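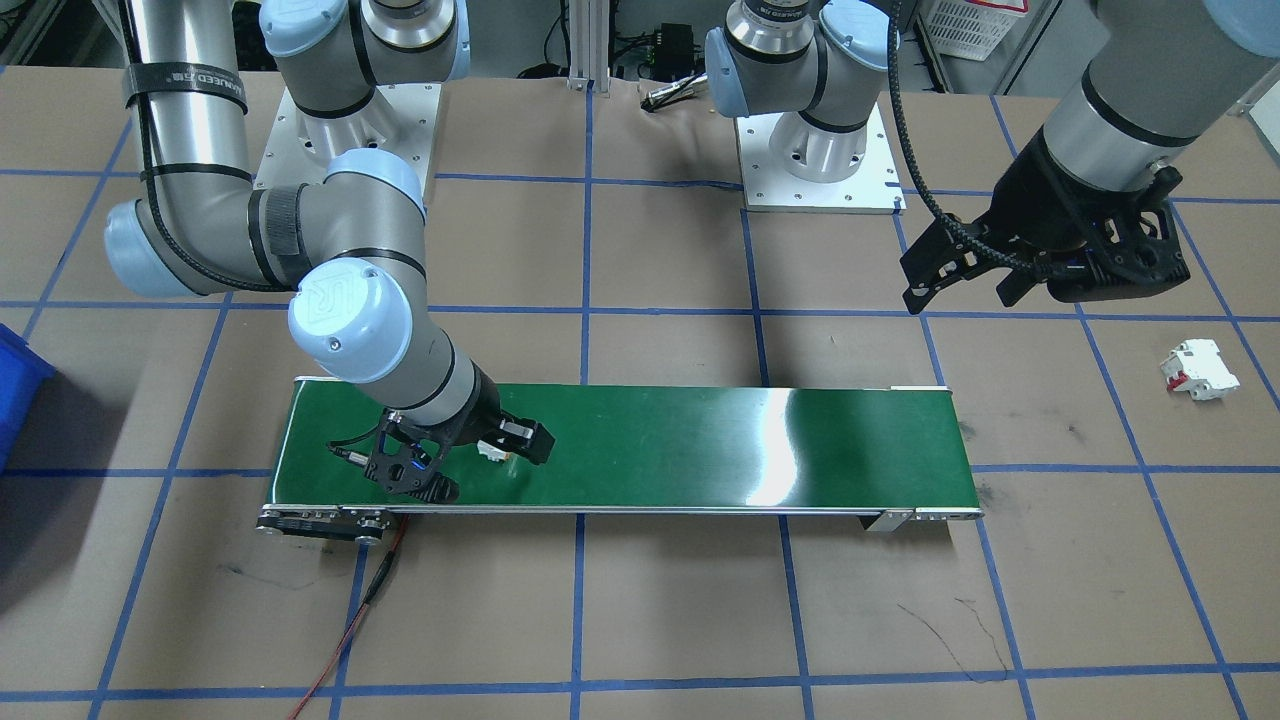 The Vollano Institute of Technology has approved the purchase of equipment for four additional assembly training cells, completing a planning process that began last spring in the Department of Manufacturing Systems. Installation will start in August in the east bay of the Rebelo Building and is scheduled to finish before fall classes begin.

Each cell will include two robot arms, a short belt conveyor, grippers, mounting plates and a control computer. The department has run a cell with two arms and a conveyor as a teaching station for the past two years, and the new cells will follow the same general plan. Students use the existing station to practice handling small electrical and plastic parts, including circuit breakers.

"Our students have been sharing one station, and the schedule shows it," said Deolinda Barreto, director of laboratory planning. "Sections have run until late evening, and capstone teams have had to book their hours well in advance. The new cells will let us return those evening hours to open lab time."

Course demand was the main factor in the decision. Last year 206 students enrolled in courses that require time on the cell, and the department expects that number to grow when the revised packaging and assembly certificate opens. Under the current arrangement, each student receives 8 hours of hands-on time per term. The department plans to double that figure once all of the new cells are in service.

The arms, grippers and controllers will be supplied by Zornurero, which was selected after a competitive bid. The conveyors and aluminum framing will come from Starkari under a separate order. Dividing the purchase allowed the institute to keep its present conveyor dimensions, so fixtures already made by the student shop can be used on the new tables.

Bidders were asked to price spare parts and service as separate items. According to the planning report, earlier budgets for laboratory automation had covered the purchase price of the equipment but left gripper fingers, cables, belts and mounting hardware to be paid for out of teaching supply accounts. Those costs will now be carried on a dedicated maintenance line, reviewed each year with the department's operating budget.

The report also sets out the work needed in the building. The east bay requires new electrical circuits, additional network connections and guarding between the cells and the main walkway. The department has set aside 400 square feet for the new cells and an adjoining storage area for parts bins and tools. Facilities staff will complete the electrical work first, and no equipment will be delivered until the circuits have been inspected.

Table surfaces will remain simple. Instructors asked that the tops be left without permanent markings so that part positions can be laid out with tape and changed between courses. The institute had considered engraved metal tops but removed them from the final specification, and the savings were moved to the spare parts allowance.

The existing cell will stay in use through the summer session and will not be moved during construction. When the new cells open, it will be assigned to faculty projects and to the training of teaching assistants. Its arms will be considered for replacement in the next equipment cycle.

Safety training will be required for every person who works in the east bay, including those already approved for the current station. Training sessions will be offered at 9:00 a.m. and 2:00 p.m. during the week before classes. Registration will open through the department office in the Rebelo Building.

Instructors who wish to schedule course sections in the new cells should send their requests to the laboratory planning office before the end of July. Requests should list the expected enrollment, the parts to be handled and any special gripper fingers needed. Assignments will be posted when installation is complete.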